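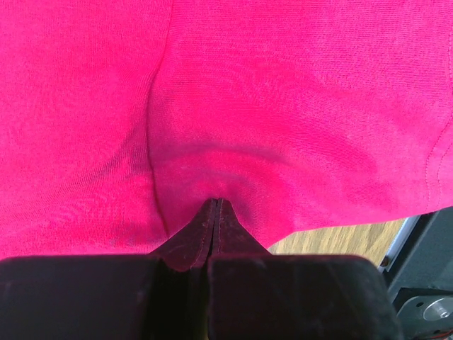 The pink one. Fine rib knit, seam or crease down the left (I keep changing my mind), and the reason I've done no other washing since breakfast.

Okay, knitwear thread. Nan's cupboard has finally come home with me and I'm going through it piece by piece. Mute me if you don't care about ribbing, I won't be offended.

Background for the new people: my nan, Safta Ciobanu, kept every jumper she ever liked in a cupboard in the back bedroom at Kirthorpe. My cousin Alina Ilie and I split the lot in May. She took the greys and the navy. I took anything with a colour you could see from the road.

So, the pink. It's a proper deep magenta, more red in it wherever the cloth bunches up and a bit paler where it lies open. I had it down as a flat knit until I got close. Tiny, tiny rows, packed right in together, and they ripple when the fabric curves. I could look at that all day.

No buttons, pocket or logo on the part I photographed. Nan was not a logo woman. She once unpicked a little crocodile off my uncle's polo because it "looked at her".

My first job with any old knit is to do nothing. Lay it down, let it slump, see where it wants to fold. The places it's been folded for years will tell you. Then smooth it from the middle out with flat hands – no tugging, ribs hate tugging.

Then the wash. Cool water in the laundry tub, a small squirt of wool wash, in it goes for a soak. I don't rub. I squish. Rinse in water the same temperature, roll it up in a towel and kneel on the towel (very dignified, the dog joins in).

Dry flat, in the shade. Please don't peg a rib knit by the shoulders. I did that to a mustard one of Nan's years ago and it came back with little ears.

Someone always asks about folding, so: face down, sleeves straight across the back, sides in to meet the sleeves, then up from the hem in thirds. I don't hang any of it. I've got 2 drawers for jumpers and they're both full, so the pink is going to have to fight for a spot.

Alina reckons the colour was called Grivano on the pattern card, like it was a place you'd go on holiday. My brother Ovidiu reckons she's making that up. If anyone has old Stoica shade cards in a tin somewhere, I'd love a look!

Still to do: the sewing along one side. I want to go over it in decent daylight with a needle handy and check it's all sound before I wear the thing to Plerkcombe. I've got a reel of dark pink cotton that's almost the right shade, and I'm calling that close enough.

Next up is a lime green cardigan with a zip. I'm a bit scared of it.

Comments

Pauline Heywood
Kneeling on the towel is how Mum did it too! I use the spin on low for mine but I wouldn't risk it with anything I was fond of.

Ovidiu Pascu
She is making it up. Also that cardigan was promised to me.

Tamara Pascu
@Ovidiu Pascu it would not go past your elbows

Alina Ilie
It WAS Grivano, I remember the card. Swap you a grey for the pink?

Tamara Pascu
@Alina Ilie no chance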